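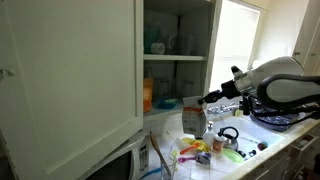

3.2 Cabinet contents and the adjoining counter

Storage in small kitchens is usually described by volume, but the households in the Riltley survey described theirs by reach. Dijkstra's interview notes from July record the same distinction in most homes: things that can be taken down with one hand while standing at the sink, and things that cannot. Upper cabinets beside the sink fall in the first group and are used accordingly. They hold items in daily circulation, and their contents change more often than those of any other cabinet in the room.

The kitchen in Figure 2 follows this pattern. The open upper cabinet is divided by a single white shelf into two levels. Drinking glasses stand on the upper level, one of them tinted teal. The lower level is mixed and holds an orange package against the left wall and a teal bowl near the front.

Figure 2. Open upper cabinet and tiled counter, Riltley survey.

We coded each level separately, following the scheme proposed by Keogh for the Awad apartments. A level was coded as uniform when every item on it belonged to one functional class, and as mixed otherwise. Under this rule the upper level in Figure 2 is mixed despite the glasses, as a small white item lies on its side at the front edge of the shelf. Small objects of this type were ignored in the Awad coding — a choice that raises the share of uniform levels and makes direct comparison between the two data sets difficult.

The counter was treated as a third storage level. Residents seldom named it as storage when asked, yet it carried much of what they used while cooking or washing up. In Figure 2 the white tiled surface holds a wooden spoon standing in a clear glass, an orange plastic spoon and a second one in pink-purple, along with a white soap pump bottle. A carton stands upright on the counter, just in front of the lower cabinet shelf. Spoons kept in a drinking glass were entered under utensils, and the glass itself under containers.

Open cabinet doors present a separate problem. A large door swung open toward the viewer can hide part of an appliance below it, as with the microwave oven here. Partly hidden appliances were entered as present, and their surfaces were excluded from the estimate of free counter area.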